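Section 6: Garment Handling with the Paired Hand Grippers

6.1 Purpose

This section applies to operators at the Lorside site who have moved from manual folding to gripper-assisted handling under the Plallo program. The operator continues to decide how a garment is picked up, turned and laid out. The grippers record those movements for the automated folding cell. Operator classification and rates of pay are not affected by the change.

6.2 Before starting

1. Confirm that the surface is covered with a fitted sheet or cloth and that the cover is secured at the corners.
2. Take one gripper in each hand by the white handle.
3. Check that the green indicator strip is lit on both units. Do not begin if either strip is dark.
4. Place a single garment within easy reach.

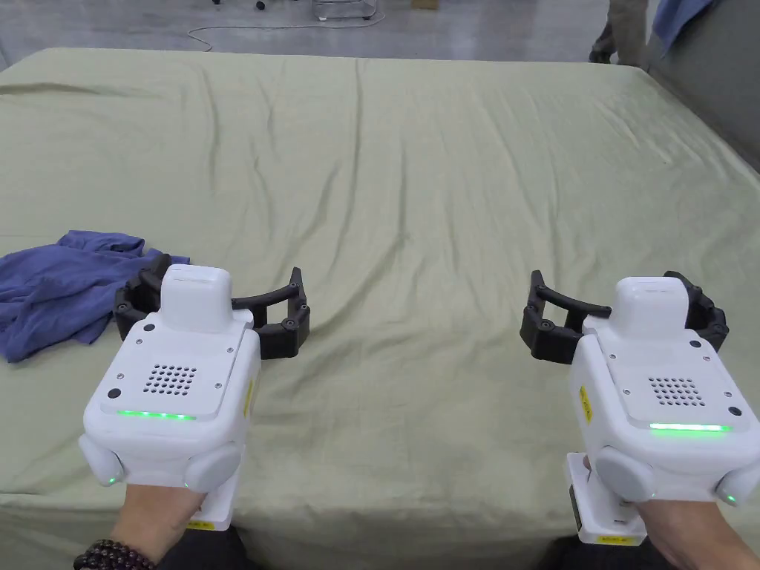 Figure 6-1. Grippers held in the left and right hands, indicator strips lit, garment at left.

Note: Shallow wrinkles in the cover are acceptable. A loose or folded-over cover must be straightened, as the jaws may catch it along with the garment.

6.3 Picking up and spreading

1. Open both jaws fully before approaching the fabric.
2. Lower the jaws at a steady pace. Avoid pressing the tips into the surface.
3. Close on a single layer where possible and lift until the folds begin to fall open.
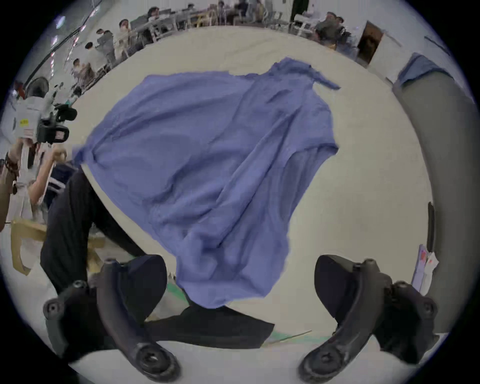 4. If the garment remains bunched, set it down and take a new hold closer to an edge. Shaking the garment while it is in the jaws is not permitted.
5. Bring the jaws to the two upper corners and draw the top edge out until it is supported at both ends.

Caution: Keep fingers and jewellery clear of the jaws at all times. Cables on the floor must be kept away from the operator's standing position. 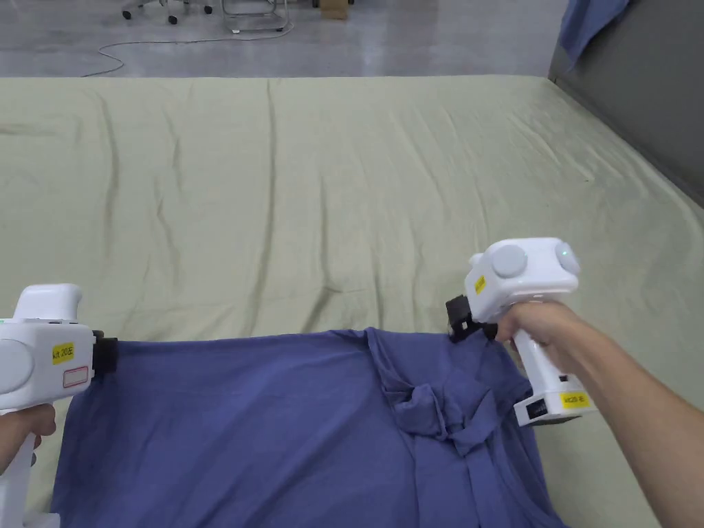 Figure 6-2. Top edge of the garment held at both corners. Kit labels are visible on the left and right units.

Both units in a pair must carry the same kit number. Report a mismatched pair to the shift lead before continuing.

6.4 Work periods and rotation

Operators work in pairs and change over after 188 garments or 2 hours, whichever comes first. Any operator may request an earlier change because of wrist or shoulder strain. Such requests are not recorded against output.

The former manual target of 640 garments per shift does not apply to gripper work. Questions about rotation or retraining should be directed to Sem Van Rooij, Hameck office, before noon on Friday.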